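Toveck flower cell

The Toveck flower cell is a small robotic workstation used for fastening artificial flowers to upright display panels. It was put together at the Zella workshop by Dorottya Szabó and Benedek Gál, who had both spent a good many years making shop window decorations by hand before they took an interest in machines. The cell has one arm, one two-finger gripper and a small camera at the wrist, and it is best known among the people who keep it running for needing a fair amount of patience on setup mornings.

Layout

The arm is bolted to a steel table, with the panel stand directly in front of it and the flower trays off to one side. Flowers are laid in the trays with their stems all pointing the same way, which sounds fussy but saves a great deal of trouble later on. The first version of the cell kept its trays behind the arm, and the long swing around to the front had a way of shaking petals loose, so the trays were moved in February of the second year and have stayed put ever since.

The controller sits under the table in a cabinet made by Korov. It can store 286 placement points, far more than any one panel has ever called for, and older arrangements are usually left in memory in case a customer comes back for the same thing again.

Setting up a panel

A new panel is placed on the stand and pushed gently up against the stops. The operator then brings the arm in slowly, with the gripper open, until the fingers are close to the panel, and checks the wrist camera view before anything is allowed to run on its own. Panels are often set at an angle to the arm, and the program needs to be told the angle by touching three points on the face - two low and one high.

Most arrangements are built up in layers. Leaf sprigs and long stems go on early, and the larger heads follow, so that a bloom can sit a little in front of its neighbor and hide the fastening behind it. A mixed panel of red roses with a single pale blue hydrangea is a favorite for teaching new operators, as the full, rounded hydrangea head asks for quite a different approach from a tightly layered rose.

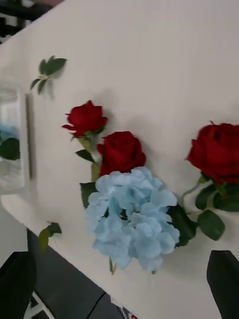
Care of the gripper

The fingers are wiped down with a dry cloth at the end of each day. Lint from fabric petals collects on them faster than one might expect, and a linty finger will let a thin stem turn just as it reaches the panel. The finger pads are changed after 1000 picks, or sooner if they have gone shiny. Each pad is held by a pair of small screws, and it is well worth keeping a spare set in the drawer, for they do love to roll under the table.

The camera lens gets the same gentle treatment, with a soft brush first and a cloth only if the brush has not done the job. Tímea Illés, who wrote the workshop's care notes in August 2018, also recommends looking over the wrist cable for rubbing wherever it bends, and her notes are still taped inside the cabinet door.

Common faults

The most frequent complaint is a flower that lands slightly low. The usual cause is a panel that has crept away from the stops, and pushing it back and touching the three points again will nearly always put things right. If the flowers drift to one side instead, the gripper may have been knocked, and its mounting bolts should be checked before anyone starts changing numbers in the program.

See also

Bayram panel stand
Korov controllers
Zella workshop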